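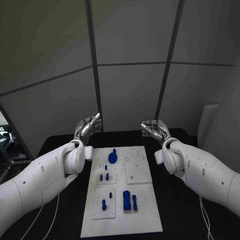 Slide 4. Both arms held over the peg board, hands empty.

Speaker notes - Beatrice Kinyua, Hokotstead users' meeting, 03/07/2025

Leave the slide up while people sit down. Say who I am and that I look after the cell with Amparo Giraldo. She does the wiring, I do the hands and the board.

Start with the board. It is the white one with the raised plates, and it lies lengthwise on the black table. Everything else is measured from it. In June we moved it by 2 mm while cleaning and lost a morning finding out why the pegs would not go in. Now we check the board first, then the arms.

The blue parts. Point out the small pegs and the larger block. We printed them in one colour so a worn one is easy to match from the spares box. Parts get swapped after 30 days whether they look worn or not.

The hands. Fingers loosely curled, left thumb out, right thumb in, above the far end of the board. We do the morning check from here. Look at each finger joint in turn, then close and open slowly. If a finger lags, stop and log it. Do not run the pegs to see if it clears.

Cables. Point to the white ones below the arms. Amparo wants slack at the elbow and none on the board. She replaced one in June after it rubbed through.

Screws. Go round the plates with the hand driver, corners first. Takes around 8 minutes.

Log so far: 93 morning checks. Hand out the sheet here, then questions. If someone asks about the Skoltum grease, pass to Amparo.

Related items
Pimentel driver settings, one page
Gruddale cell: moving day notes
Spare parts list for the peg board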